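Lev Marchuk has been unclogging drains for a living long enough to be tired of the word "emergency." Half the calls he takes after 9 p.m., he says, could wait until morning, and a good share of the companies answering those calls know it.

"They pick up, they say somebody's on the way, and they never ask what the water is doing," he told me on a Sunday. "Is it still coming in? Can you shut it off? If you don't ask that, you're selling a truck ride."

Marchuk works for Brikside, a two-van outfit that does drains, water heaters and small repipes. He has an interest in knocking the bigger players, and I said so. He didn't argue. He did pull out an invoice a customer had given him from another company, Tusero, with her name blacked out. It listed a "priority dispatch" charge of $104 and a line for "system assessment" with no explanation next to it. The job was a toilet fill valve.

I asked whether that was really so bad. Somebody did come out at night.

"Sure. And the valve works," he said. "I'd have told her to turn the little handle behind the toilet and go to bed."

Hanna Mykhailiuk, who handled phones at Holovko Plumbing before moving to the office at Brikside, is harder on the trade than he is. She says the free estimate is the part customers should look at most closely. At her old job the estimate was free if you went ahead with the work. If you didn't, there was a trip fee, and callers usually learned about it at the door.

"Ask on the phone — what do I pay if I say no?" she said. "If they start talking about how experienced the crew is, hang up."

She is no fonder of service plans. The one she knows best, Murkero, costs $5 a month and covers "interior lines." She read me the exclusions, which took a while. Roots were out. So was anything under a slab, along with any pipe the company decided had been "previously altered."

One homeowner she spoke to had been quoted $3,022 for a sewer line replacement after a camera inspection. He asked for a copy of the video and was told it hadn't been saved. He got a second opinion and had the line cleared instead. Whether it stays clear is another matter, and Marchuk wouldn't guess.

So does Brikside charge extra at night? It does. Marchuk wouldn't give me a flat number, which I pointed out was the same thing he'd been complaining about.

"It depends on the job," he said, and then laughed. "Okay. Write that down too." 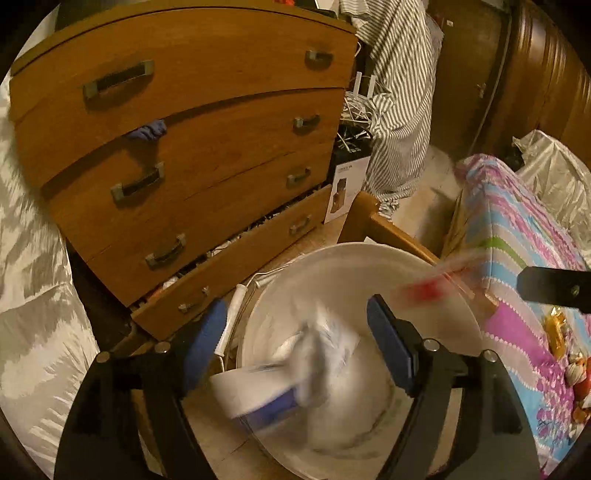
Photo: Brikside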